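Selling vegetables out of an old bus, six days a week

Mei Haddad has been up since four and she's eating a cheese roll standing up. We talk in the yard behind the old feed store in Skiltcombe, where the bus gets loaded. It's noisy. Somebody is hosing something down the whole time and my recording is about half water.

The bus is a former school bus, repainted green, and it does a loop of villages and farm roads that lost their last grocery store years ago. She bought it with a friend, Jamshid Shirazi, who used to fix buses for the county and still does all the work on this one. It cost them $4000. "Which was too much," she says. "Jamshid knew it was too much. I wanted it. I'd already picked the color."

The route is 48 miles on a good day. Longer when the low road floods, and then they go over the top and everything slides to the back. She lost a whole tray of peaches that way in August. "Every peach. I sat on the step and ate the ones that weren't too bad."

Before this she did payroll for a company called Dorix, eleven years of it, and she doesn't have much to say on that. Good people, bad chairs. Her mother ran a fruit stall and she swore she'd never do it. Then the store in Mathebula closed and her neighbor Elsie Heywood, who doesn't drive anymore, asked if she could pick up some onions. Then some carrots. Then Elsie's sister wanted carrots. "I had a trunk full of other people's root vegetables every Saturday, I might as well get paid."
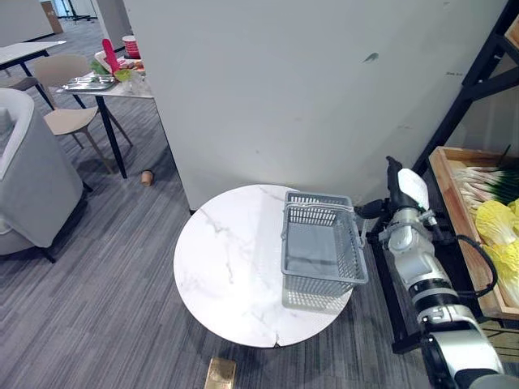
There are 11 stops now. Some last five minutes and some go on for most of an hour, depending on the weather and who's fallen out with who. She doesn't rush anyone off. People get on for a lettuce and sit down in one of the two seats they left in at the front, and that's them until the engine starts.

I asked what sells. Potatoes, she said, right away. Potatoes, carrots, bananas, in that order, and then a long way back everything else. She tried to be fancy the first year. Fennel, three kinds of squash, some little eggplants she was proud of. "Nobody touched the eggplants. I was eating eggplant for weeks. Jamshid's dog was eating eggplant." Now she brings one odd thing a week and puts it by the door, and tells people how to cook it whether they ask or not. Kohlrabi went well. Celeriac did not, even though she peeled one right there on the bus to show what was inside.

Most of the veg comes from Sławomir Krawczyk, who grows on a few acres just past the river and picks the evening before. They argue about size. He likes to let his carrots get big and she wants them small becuase her customers are mostly cooking for one. "He gives me one like my arm. I say who is this for? He says it's a good carrot. It is a good carrot! But Mrs. Heywood has to eat it all week."

Prices go on a chalkboard and don't change until Monday, whatever happens at the wholesaler. That was Jamshid's idea. Fruit is where she loses money. Bananas she sells at pretty much what she pays, and she's stubborn about it, says a banana is a thing a person should be able to just have.

What about the winter?

Winter is slower but steadier, according to Mei, with fewer stops for people who are just curious and more big orders for soup. The heater on the bus only works up front, so the greens ride in the back and keep fine on their own.
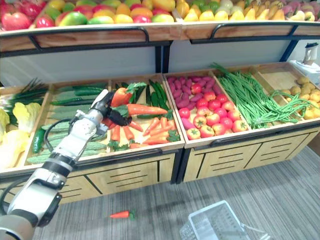

Do you take cards?

Cards are fine at every stop except the two in the valley with no signal, where she writes it in a book and people settle up the next week. She's been stiffed once in all that time, for $3, and she knows who it was and still sells to him.

The book is a thing to see, by the way. Water stained, rubber band around it, first names only. There are four Johns. She knows which is which by the handwriting, except it's all her handwriting, so I didn't really follow that part.

Money in general she's open about. A normal week brings in enough to cover diesel, stock, insurance and a wage for her, a smaller one for Jamshid. A bad week she's short $360 or so and it comes out of the repair jar, and then of course somthing needs repairing. Last spring it was the door. For nine days the only way in was the emergency exit at the back, with a step stool.

A niece of hers, Anoma Munasinghe, has started doing the Tuesday run on her own. She plays the radio louder and sells more. Mei is annoyed about this, a little. "She sold a pineapple to a man who has bought two potatoes from me every week since I started. Two potatoes. I never even offered him a pineapple."

Would she get a second bus? Long pause, more hosing. There's a village called Tranance that keeps asking, a good way north, and she can't reach it and be back before dark. Jamshid has seen a bus for sale. She has told him not to tell her the color.

Then it's ten to seven, she's got the rest of the roll in her coat pocket, and she needs me to move my car.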